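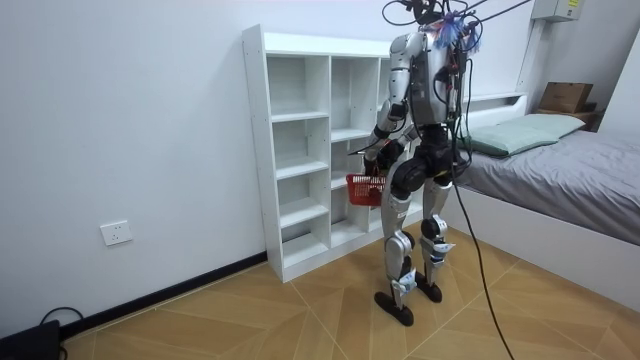
Plondness opened its doors in April, and I went over on the first morning because I can't resist anything to do with tidying up small bedrooms. It's a home storage shop with a lending library tucked into the back, run by Beril Akyol and Katia Pace, and you can borrow baskets, bins, hooks and drawer dividers for as long as you need to figure out whether they work in your place. Then you either buy them or bring them back! I love this. I have a closet full of organizers I bought on impulse, and every one of them is the wrong depth. The setup I keep thinking about is the simplest one: a tall white open shelving unit against the back wall of a small bedroom, with a little red plastic basket, the kind with a grid of holes in the sides, to carry things over to it. I've been pricing tall white shelves ever since.

Katia's whole approach starts with the basket, and she's pretty strict about it. You walk the room once with it, picking up whatever doesn't live where it's sitting – chargers, socks, the mug from last night – and you don't put anything away until the basket is full. Then you go to the shelves and unload. She says most people try to tidy one object at a time and wear a path in the carpet going back and forth. I do this. I have done this for most of my adult life.

The opening itself was low-key. There was coffee, there were almond cookies from the Sorrentino bakery next door, and there was a line by nine o'clock, mostly people from the apartment buildings up the hill where the bedrooms are tiny and the closets are worse. Beril had a clipboard for sign-ups and she'd gone through her first stack of forms before I got my second cookie. Joining costs $38 a year and lets you have three items out at a time. I asked if three was enough and she laughed and told me to go home and try to use three well. Fair enough, I guess!

They have 1,000 pieces in the library so far, which sounds like a lot until you learn that drawer dividers are counted one by one. A good part of the collection came from Pierina Russo, who closed her housewares store, Bronaletti, over the winter and passed along what was left in the stockroom. She was there too, rearranging a display that I thought looked fine already, and then it did look better, so what do I know. Some of the older stock is in colors you can't find anymore. I borrowed a mustard-yellow bin purely because of the color, and it's now holding my scarves, and it's the nicest thing in the room.

I sat in on the short talk at eleven about open shelves, and I came away with a page of notes. The big one for me was about leaving space. Katia wants some empty room on every shelf, so there's somewhere for a new thing to land while you decide about it. She also puts the stuff you reach for daily between your hips and your shoulders, and sends the rest up or down. Heavy things go on the bottom, and a tall unit gets fastened to the wall before anything goes on it at all (she was very firm on this, and she has the brackets in a bowl by the register, free with any membership).

Evaristo Galli, who was sitting behind me, wanted to know about dust. His bedroom faces a main road and he'd always figured open shelves were out of the question. Katia's answer was to keep small things in baskets so you only have to lift one basket to wipe the whole shelf. He didn't look totally convinced, but he signed up anyway and left with a wire tray and a set of hooks. Someone else asked about doors, and Beril said she likes doors in a kitchen but that in a bedroom she tends to forget whatever's behind them. Same! I found a heating pad behind mine last month that I'd already replaced.

There was a bit of a debate about labels. Katia's against them in bedrooms, Beril's for them, and they'd clearly had this argument before. If you share a room with a kid I think Beril wins, but I live alone and know what a sock looks like.

One thing to know before you go: parking is hopeless. The lot behind the building belongs to Zito, the tire place, and they will ask you to move. I walked from the bus stop and it took no time, although carrying a bin home on the bus got me some looks. They're planning to offer drop-offs for larger items later on, once Tiziana Leone, who does their deliveries, has sorted out a schedule. For now it's whatever you can carry.

The shop is open mornings only until they see how things go. Loans run for a month and you can renew over the phone, and anything that comes back gets washed before it goes out again. If you're borrowing for a shelf, measure the depth as well as the width. I only measured the width, of course, so my yellow bin sticks out over the edge a little. I'm going back to ask about a shallower one, and I'm hoping there's a red basket left when I get there.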